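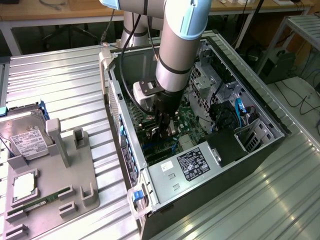
What's Inside a Computer Tower?
Stanside Kids' Explainers, 02/03/2026

Ever wonder what's in the big box under the desk? The one that hums? Lots of stuff. Let's go quick.

First, the box. Grown-ups call it a case, or a tower. Metal mostly, some plastic. Usually it stands up tall but it's way easier to look inside when it's lying on its side with the cover off.

The motherboard. Big flat board, often green. Every other part talks to it. Think of a town with tiny roads all over it. The roads are thin lines of copper and electricity zips along them. Super fast.

Slots. Long skinny ones, short ones. Extra parts push in here. Memory goes in slots too. Memory is where the computer keeps what it's busy with right now, like the game you have open. Turn it off and that memory goes blank! Your saved stuff is fine tho, it lives on the drive.

The drive. Often sits in a metal cage near one side. Keeps your pictures, homework, songs. A thin flat cable called a SATA cable (say SAY-tuh) can carry all that to the motherboard. They come in colors. Bright blue is a good one, easy to spot.

The fan. Chips get hot when they work hard. Some can hit 75 degrees Celsius, too hot to touch! So there's a fan to blow the heat away. Also heatsinks, those are lumps of metal with fins. No moving parts. They just soak up heat and let it go into the air.

The power supply. Heavy metal box. Wall power comes in one side, gentler power goes out the other. Lots of parts in a computer run on 12 volts. Look for the label with rows of tiny symbols, those are saftey marks from different places. Never ever open this part, even unplugged. It can still hold a shock.

Want to look in a real one? Ask a grown-up. Rules:

Unplug it first.
Touch something metal before you touch the parts. Static from your socks can zap a chip.
Don't yank cables.
No drinks on the table. None.

Quick words
Case: the outside box
Motherboard: the big board
Heatsink: metal that soaks up heat
Bit: the tiniest piece of computer info. 8 bits make 1 byte

Next up: what a keyboard does when you press 2 keys at once.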